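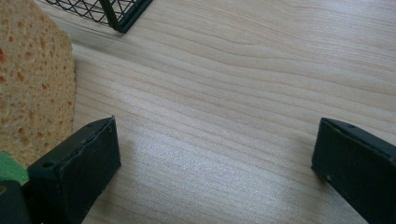

Sang-wook Kwon

I wipe the table down first, then sort out the dish-washing bits. Squeeze the sponge hard over the sink and give your dish a quick rinse, both sides.

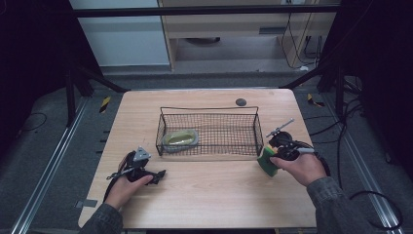

Wire mesh baskets are my favourite for this, as the air gets in from every side. Mine's a plain black one and it lives by the tap. Lean the dish up against one end like that - don't lay it flat or it'll hold a puddle - and stand the sponge at the other. Leave them overnight.

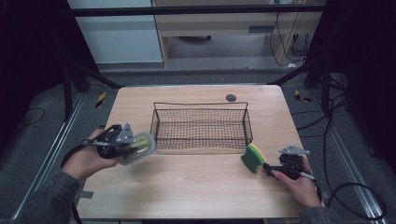 Jang reckons the basket needs a scrub every week too, or the mesh goes slimy in the corners. Fair call, I do mine on Sundays with an old toothbrush.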